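The Second Life of the Office Computer

When the county library system in Jomton replaced its public computers, the old ones did not go to the shredder. They went down the road to a former carpet store, where a repair shop called Kakon took in 83 of them over two afternoons and stacked them along the back wall.

Kusum Pal started Kakon after she was laid off from a job keeping school networks running. She had watched working machines leave the district by the truckload and wanted to know where they went. Most of them, she found, were sold by weight.

"A school gets rid of a computer when the schedule says so," Pal says. "The computer may have years left in it. You could do homework on it, pay bills on it, apply for a job on it."

Kakon now sells rebuilt desktops for $194, with a keyboard, a mouse and a screen. The shop placed 700 of them last year. Some went to people who walked in off the street. A larger share went through Harahap, a housing group that buys them in batches for families moving out of shelters.

The work is slow and mostly dull. Every machine gets blown out with air, opened, checked and started. Drives are wiped or pulled. Savita Mittal, who runs the benches, keeps a paper card taped to each case with the date it came in and what has been done to it. She tried a spreadsheet for a while and went back to cards.

Power supplies and fans give her the most trouble. Memory is easier, and she keeps drawers of it sorted by type. A machine that will not start after an hour of work is taken apart for parts, with few exceptions.

Money is the harder problem. Used laptops have become cheap, and many customers would rather have one. Pal argues that a desktop is easier to fix and harder to drop. She also admits that it takes up half a kitchen table, and that matters in a small apartment. Rent on the building went up in October, and the shop dropped its Saturday hours to save on wages.

Yurii Harasym bought his machine there for his daughter's schoolwork and came back when it began shutting itself off. Mittal put the case on the bench and had him watch while she changed the power supply. He now does small repairs for people in his building and buys his parts from her drawers. 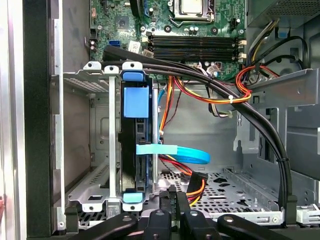

Learning at the Bench

Kakon holds an evening class at six o'clock, 18 weeks from start to finish. Students begin by taking a dead machine apart and putting it back together. By the end they are expected to find a fault without help. Sneha Bisht took the class last year and was hired by a hospital help desk before it finished. She still came to the last two sessions.

Myung-ja Myung, a retired bookkeeper, is taking it for the second time. She has no plans to look for work. She has rebuilt one computer for herself and one for her sister, and she is waiting on a fan for a third.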